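Dillo Book Weight

By Cukberg
$29, in stock, ships flat in a padded mailer

Hi, and welcome to the page for the thing I've spent far too much of my life on. The Dillo is a long, soft, heavy strip you lay across an open book so it stays open. It has no clips and no springs, and you don't have to break the spine first. You drop it over the pages and go back to your coffee (or your knitting, or your bread dough, or whatever your hands were supposed to be doing).

I started making these because I read a lot of fat old paperbacks, and fat old paperbacks hate me. Cookbooks are bad enough, but the worst offenders on my shelf are the technical ones. You need both hands on the keyboard and the book wants to be shut. I'd have a coffee mug on one side, a stapler on the other, and my elbow on whatever was left. The minute I got to the bit I needed, flap, gone, and I'd be back in the index again. 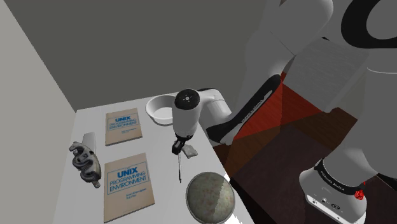

Will it leave marks on glossy paper, one customer wrote to ask, and does it cover up the line you're trying to read? Because the last one I bought did both, and I ended up using it as a doorstop.

Good questions, and I get them both a lot! No marks so far on anything I've tried it on, and I've tried it on some very shiny cookbooks. The outside is Keltance, a tightly woven cotton with a brushed face, and I wash every roll before I cut it so loose dye has a chance to come out. As for covering the text, it will hide a line or two if you lay it straight across the middle. Most people put it along the bottom margin or drape it near the top, and then slide it when they turn the page. You get used to the slide pretty quickly. I do it without looking now.

What's inside

Fine steel shot in a row of little stitched pockets, with a thin felt liner so it doesn't rattle. The pockets are the whole trick. My first ones were just a tube, and all the weight ran down to one end like sand in a sock, and then the light end popped up and the book closed anyway. With pockets it stays put and it bends down into the gutter of the book, where you want it. The row of pockets looks a bit like armor plating, which is how it ended up being called the Dillo.

The regular size weighs 234 grams. That's enough for nearly any paperback and most hardcovers once you're past the first chapter. I make 2 sizes, and the bigger one is called the Dillo Long. It's meant for music scores, atlases, and the sort of textbook that needs its own chair. If you're not sure which to get, get the regular. The Long is too much for a small paperback and it will hang off both sides and annoy you.

Colors

Oatmeal, moss, brick, and a dark blue I'm very fond of. The oatmeal shows tea. I've said it on every order form and people still buy more oatmeal than anything else, so I guess we all like living dangerously.

Care

Wipe it with a damp cloth and let it dry flat. Please don't put it in the washing machine! The shot is steel and it will rust, and your washer won't enjoy it either. If you spill something really awful on it, send me an email before you try anything. I can usually put a new cover on for less than the price of a new one.

Do you really need one?

Well, people held books open for a very long time without my help. Before the Dillo I used whatever was heavy and close by, and I still have friends who swear by a good stone. It's free, it's heavy, it never wears out. My trouble with stones is that the bumpy side always ends up facing the page, and they roll when you nudge the table, and I once put a dent in a library book that I had to pay for. If you've got a smooth flat one that behaves itself, keep it and spend your $29 on another book.

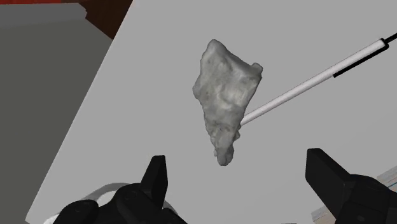
A gray rock: heavy enough, but watch the bumps.

Other questions I get

Can I use it on a slanted stand? Yes, if the slope is gentle. On a steep music stand the regular will slide off, and the Long will take the score with it. For steep stands I like the Sutanto page strap, which I don't make but do keep in the shop. It hooks over the back and weighs next to nothing.

Is it okay for old or fragile books? For everyday old, sure. For anything valuable, or anything with a cracked spine, ask someone who looks after rare books for a living. I sew heavy things, that's as far as my training goes.

Does it work on newspapers outdoors? In a breeze, yes. In actual wind, you're going inside.

How many have you made? Roughly 2000 by now, all on the same cranky sewing machine. The next batch of the Long is planned for March, and the regular is ready to go.

Shipping and returns

I pack orders most mornings. If you don't like it, send it back in the mailer it came in and I'll refund you, no long form to fill out. Just tell me which book beat it, I keep a list.

Page updated 10 November 2022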